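**Workshop book, Winholm kitchenware bench. Sunday, late shift**

Utensil stands again, and a really good run. Aniela and I got 209 lifts logged before supper, spoons mostly, each one hung back on its stand between goes. The Turkano arm starts on the day line in December and I can't wait!

Best bit of the day: Lucyna came down from packing to try the hand gripper and was better at it than either of us inside 17 minutes. She comes at the spoon from the side, low on the handle, and lets it swing a touch before she closes. Fifteen years of hanging these by hand, of course she knows. I've asked Damian to get her paid at the trainer rate for bench hours (he's keen, Maja has to sign it).
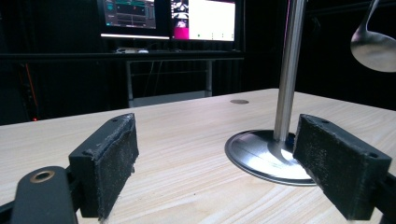
She also asked what happens to the evening packers once the arm takes the hanging. Fair question. The plan is still that all 5 stay on, with the hanging gone and inspection and changeovers added. Her wrists will be glad of it, she says, but she wants the new roster on paper, and so do I.

To do:
- check the finger pads, bring spares
- 40 more lifts with ladles, Lucyna's approach
- ask Felicja for the roster draft

Bench is free from 7 if anyone at Zakesholm wants a go.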